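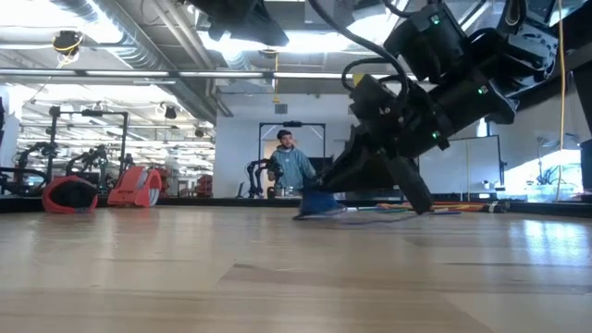

How to Coil and Store Cords and Hoses So They Don't Kink

Updated in June

Most cords and hoses wear out early from being wrapped badly. Winding a cord around your hand and elbow puts a twist in every loop, and after enough of that the wires inside start to corkscrew. Hoses do the same thing, except they kink and then split at the kink. The method below is called over-under. It works for extension cords, air hoses, garden hoses and audio cable, and it takes an evening to get comfortable with.

What you need

A clear stretch of floor or driveway
A dry rag
Hook-and-loop ties, or short lengths of soft cord
Wide hooks or pegs for hanging
Masking tape and a marker for labels

Before you start

Unplug the cord at both ends. For an air hose, shut off the supply and bleed the pressure before you disconnect anything. For a garden hose, close the faucet and open the nozzle until it stops dripping.

Lay the whole length out as straight as you can. Walk it from one end to the other with the rag in your hand and let it slide through. You are wiping off dirt and feeling for damage at the same time. Stop at any cut, flat spot or sticky patch. A cord with a cut jacket should come out of use until it is repaired or replaced. Electrical tape is not a repair.

If the line has been stored twisted, leave it in the sun for an hour. Warm plastic relaxes and gives up most of its old curl. In winter, bring it inside overnight and do the coiling the next day.

Step 1. Make the first loop

Hold one end in your left hand, with the plug or fitting hanging down a few inches. Reach out with your right hand, take hold of the line about an arm's length away, and bring it back to your left hand. As your hands come together, roll the line slightly between your right thumb and fingers, away from you. The loop should fall flat and round. If it wants to turn into a figure eight, you haven't rolled it enough.

Left-handed people can swap hands all the way through.

Step 2. Make the second loop

This is the one that takes practice. Turn your right hand over so the thumb points back toward you before you grab the line. Bring it in and turn the hand back as you go, so the line passes behind the loop you are already holding. The loop will look a little odd as it forms and then drop in next to the first one.

The first loop put a half twist in one direction. The second takes it out again.

Step 3. Alternate to the end

Over, under, over, under. Try to keep the loops the same size. For a light household cord, a loop the width of a dinner plate is fine. For a heavy cord or a stiff hose, go to 3 feet across and lay the loops on the floor instead of holding them. Don't pull the line tight. If it fights you, let go, find where the twist is, and walk it out toward the loose end.

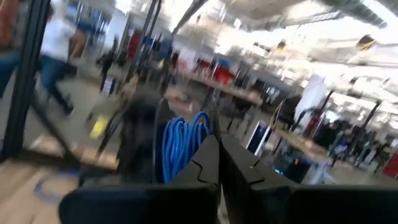 Bright blue coil, loops stacked.

Step 4. Tie it

Wrap a tie around all the loops at one spot, snug but not squeezing. Fasten the tie to the line itself near one end so it stays on when you uncoil. Drerkora ties come with a slot for this. Plain hook-and-loop strip does the same job if you cut a small slit in it. Don't use the end of the cord as a tie, and don't use wire or zip ties.

One caution: keep the free end from passing through the middle of the coil. If it does, you will get a row of knots the next time you throw the cord out, one for every under loop.

Step 5. Hang it

A single nail is the worst place for a coil. All the weight sits on one narrow point and the line takes a permanent bend there. Use a hook at least as wide as your palm, or two pegs set side by side. A coffee can screwed to the wall through its bottom works well for garden hose. The Wieser wide hook is the one I use for heavy cords, and the Kiltance 3066 is similar with a deeper lip, which helps if the coils tend to slide off.

Keep the hooks away from heaters, windows and anything that gives off solvent fumes. Coils stored on the floor get stepped on and rolled over, and damp concrete isn't good for plugs — a shelf is fine if you have no wall space.

Step 6. Label it

Put a flag of masking tape near one end with the length and, for extension cords, the wire gauge. It saves unrolling the wrong one later. Clear packing tape over the label will keep the ink from rubbing off.

Using the line again

Undo the tie, hold the outer end, and set the coil down or toss it away from you. It should pay out straight. Always uncoil an extension cord fully before running a heater or a large tool from it. Current makes heat, and a tight coil holds that heat in.

Common problems

The loops keep turning into figure eights. You are skipping the under loops or not turning your wrist far enough. Practice with 10 feet of soft rope first.

The hose is too stiff to hold. Lay it on the ground in a large figure eight. Each half cancels the twist of the other half, so you get the same result with less work.

The cord has a bend that won't come out. Warm it in the sun, hang it full length from a high point with a light weight on the end, and leave it overnight. If the bend feels lumpy, the wires inside have shifted and the cord should be replaced.

The fittings on an air hose scratch everything they touch. Slip an old sock over each one and hold it on with a rubber band. Check inside the sock for grit before you connect the hose again.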